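Compte rendu de la réunion « préhension » — 27 novembre 2019

Présents : Lewis Leckie, Valentin Grabner, les deux stagiaires de l'atelier, et moi au clavier (encore). Excusée : toute l'équipe de Gisler, coincée chez un client.

Bon, je préviens ceux qui me lisent pour la première fois : je prends les notes comme je parle, donc c'est long et ça part un peu dans tous les sens. Les décisions sont en gras, vous pouvez sauter directement de l'une à l'autre si vous êtes pressés.

## 1. Retour sur le compte rendu précédent

Valentin conteste une phrase du dernier compte rendu, où j'avais écrit que la pince Wenier « lâchait tout ». Il a raison, c'était exagéré, elle lâche surtout les objets mous quand on les prend par un coin. Je corrige : la pince Wenier perd les objets mous saisis par un coin. Voilà, c'est dit, et je retire le point d'exclamation qui allait avec.

Lewis demande aussi qu'on arrête d'appeler « la bleue » et « la grosse » les deux pinces d'essai, parce qu'on a reçu entre-temps une autre pince bleue et qu'il a monté la mauvaise sur le banc pendant toute une matinée. À partir de maintenant : Wenier pour la pince à deux doigts parallèles, Elletti pour la pince à trois doigts souples. **Adopté, y compris dans les noms de fichiers.**

## 2. Comparaison des deux pinces

C'était le gros morceau du jour. Rappel du protocole pour les stagiaires : chaque pince fait 200 prises en simulation et 100 prises sur le banc, avec les mêmes objets, dans le même ordre. Les objets du lot textile sont ceux qu'on avait choisis en mars avec Gikdale : taies, couvertures pliées, peluches, serviettes, chaussettes roulées. Douze références en tout, enfin 12 dans le tableau, parce que Valentin tient à ce que ce soit écrit en chiffres et que je n'ai plus la force de lutter.

Ce qui ressort de la discussion :

- L'Elletti est nettement plus tolérante quand la caméra se trompe un peu de position. On peut arriver de travers sur une serviette roulée, elle l'attrape quand même.
- La Wenier est plus rapide à fermer et surtout plus répétable. Sur une couverture pliée bien à plat, avec l'arête face à elle, elle est même meilleure que l'autre (ça m'a surpris, j'avais parié le contraire et je dois donc les croissants).
- Les deux sont mauvaises sur les taies vides. Valentin pense que c'est une question de doigts, Lewis pense que c'est une question d'approche, et on y a passé vingt bonnes minutes sans s'entendre.

Je résume leur désaccord du mieux que je peux. Pour Valentin, il faut des embouts plus fins et un revêtement qui accroche, point. Pour Lewis, on descend trop vertical : il voudrait arriver presque à l'horizontale, pincer le tissu contre le matelas et remonter en tournant le poignet. Il a mimé le geste avec son écharpe sur la table de réunion, c'était assez convaincant, sauf qu'il a mis trois essais à y arriver lui-même.

**Décision : on essaie les deux idées, mais séparément.** Valentin prépare un jeu d'embouts fins, Lewis écrit l'approche rasante, et on ne mélange rien tant que chacun n'a pas ses chiffres. J'insiste lourdement là-dessus parce que la dernière fois on avait changé les embouts, la vitesse et l'éclairage le même jour, et on n'a jamais su ce qui avait aidé.

Une remarque d'une des stagiaires que je trouve très juste : on note une prise comme réussie dès que l'objet quitte le support, même s'il retombe juste après. Elle propose deux colonnes, « levé » et « déposé au bon endroit ». Tout le monde s'est regardé en se demandant pourquoi on ne l'avait pas fait plus tôt. **Adopté. Elle modifie la feuille de relevé et la fait circuler.** Les anciens essais gardent leur colonne unique, on ne va pas les rejouer.

## 3. Caméras

On a comparé la caméra fixée au poignet et la caméra fixe montée en hauteur. Je vous fais court, le détail est dans le tableau de Lewis.

La caméra au poignet voit très bien l'objet pendant la descente, et puis plus rien du tout dans les derniers centimètres, quand les doigts passent devant. La caméra fixe garde l'ensemble, mais c'est le bras qui se met devant dès qu'on travaille au milieu du lit. Valentin voudrait en mettre une seconde en face. Lewis n'est pas chaud, à cause de l'étalonnage : chaque caméra ajoutée, c'est lui qui se lève plus tôt pour sortir le damier.

J'ai demandé si on ne pouvait pas simplement écarter le bras, reprendre une image propre et repartir. On peut, mais ça rallonge le cycle, et le client de Gikdale regarde le temps de cycle avant tout le reste. On va quand même mesurer combien ça coûte, ça m'énerve de ne pas savoir !

**Décision : on garde les deux caméras existantes, pas de troisième pour l'instant.** Lewis mesure le temps perdu avec un dégagement avant chaque prise. Si c'est supportable, on n'achète rien et je serai ravi de ne pas remplir de bon de commande.

## 4. Contrôleur

Point plus court que prévu. Le nouveau contrôleur de Gisler est arrivé avec le mauvais câble, donc personne n'a pu le tester. Valentin a quand même lu la documentation (courageux) et signale deux choses. Les limites de couple se règlent axe par axe, ce qui nous manquait vraiment avec l'ancien. Par contre, l'arrêt en douceur n'a pas le même comportement selon qu'on est en position ou en vitesse, et il faudra revoir notre séquence d'arrêt avant de lancer quoi que ce soit avec quelqu'un à côté du banc.

**Décision : pas d'essai sur le banc avec le contrôleur Gisler tant que la séquence d'arrêt n'est pas relue par Lewis.** Je m'occupe de réclamer le câble.

## 5. Simulation

Alors là, bonne nouvelle. Lewis a enfin remis d'aplomb la scène de la chambre, celle qui plantait une fois sur deux au chargement. Le bras est posé au pied du lit et il atteint maintenant la zone du matelas sans passer par cette configuration bizarre où le coude partait en arrière. Sur la dernière campagne on a 1 407 trajectoires enregistrées, et elles se relisent toutes sans erreur.

Il y a encore du travail sur les contacts. Le matelas simulé est trop dur, on le sent tout de suite sur les courbes d'effort, et les peluches se comportent comme des cailloux : la pince se ferme, l'objet ne s'écrase pas, il saute. Valentin propose de tricher avec une raideur plus faible au contact, Lewis préfère un vrai modèle déformable, quitte à calculer plus longtemps. Pour comparer deux pinces entre elles, j'ai tendance à penser que la triche suffit, à condition de l'écrire noir sur blanc dans le rapport.
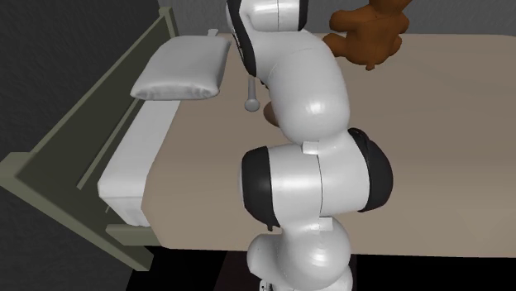

On a ensuite parlé de l'éclairage de la scène, qui est beaucoup trop gentil. Dans la vraie pièce d'essai il y a une fenêtre à gauche et un néon fatigué, et notre détection n'aime ni l'un ni l'autre. Lewis va ajouter quelques variantes de lumière, avec des ombres franches, et faire varier la couleur du drap. Pas trop de variantes non plus — on s'était noyés la dernière fois — mais assez pour voir si la détection tient.

**Décisions :**

- raideur réduite pour la comparaison des pinces, modèle déformable étudié à part ;
- trois variantes d'éclairage pour commencer, et deux couleurs de drap ;
- la scène actuelle est figée sous son nom de version, on ne la modifie plus, on en fait une copie.

Le dernier point vient de moi et j'y tiens. Quand on compare une campagne à l'autre, je veux être sûr que le lit n'a pas bougé entre les deux.

## 6. Divers

Le compresseur de l'atelier fait un bruit de tracteur. Valentin l'a démonté, remonté, et il reste une vis. On surveille.

Gikdale demande une démonstration au mois de mars. Lewis trouve que c'est jouable avec la Wenier sur les couvertures et l'Elletti sur le reste, en changeant de pince à la main entre les deux. Valentin voudrait un changeur automatique, moi aussi dans l'absolu, mais il n'y a pas le budget et je ne veux pas promettre un truc qu'on n'a jamais branché. **On annonce un changement manuel.**

Une stagiaire demande si elle peut utiliser les relevés pour son mémoire. Oui pour les résultats en simulation, et pour ceux du banc je pose la question à Gikdale avant de répondre.

## Qui fait quoi

| Qui | Quoi |
|---|---|
| Valentin | jeu d'embouts fins, résumé de la doc du contrôleur |
| Lewis | approche rasante, temps de dégagement caméra, variantes d'éclairage, relecture de la séquence d'arrêt |
| Stagiaires | nouvelle feuille de relevé, renommage des fichiers Wenier et Elletti |
| Moi | câble Gisler, question à Gikdale pour le mémoire, croissants |

Si j'ai déformé les propos de quelqu'un, écrivez-moi avant la prochaine réunion et je corrige. Valentin, je sais que tu vas m'écrire.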